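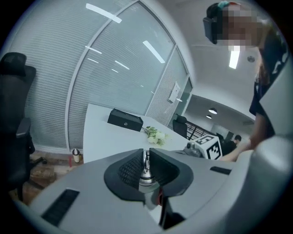

By Wayne Bergeron | Oct 3, 2020

Meeting tables: common questions

What height is the Ostus table?
The fixed frame is 74 cm. The adjustable frame goes up to 111 cm.

Can two tables be joined?
Yes, with the McKinnon link plate. Each plate takes 8 screws, supplied.

How do I clean a white top?
Use a damp cloth and mild soap. Do not use bleach or scouring pads - both dull the finish.

Is the top replaceable?
Tops sold after April fit all current frames. Older frames need an adapter, part 26.

How long is the guarantee?
Two years on tops and frames. Castors are not covered.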